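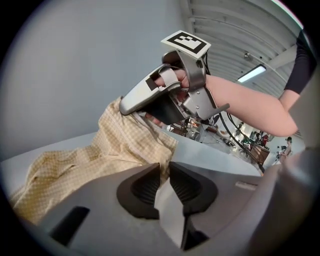
Checkered cloth on the table, grippers at the ready.

Cloth folding tips for anyone recording demos by hand

Start every take with the cloth crumpled a new way -- the learner needs messy starts, and they're fun to make! Snug the strap before you pick up. Go slowly into the pinch and keep the marker on top clear of your sleeve. Fumbled a corner? Keep rolling and fix it, those takes are gold. We stop after 40 folds and stretch our wrists. Wednesday's batch brought us to 3,485!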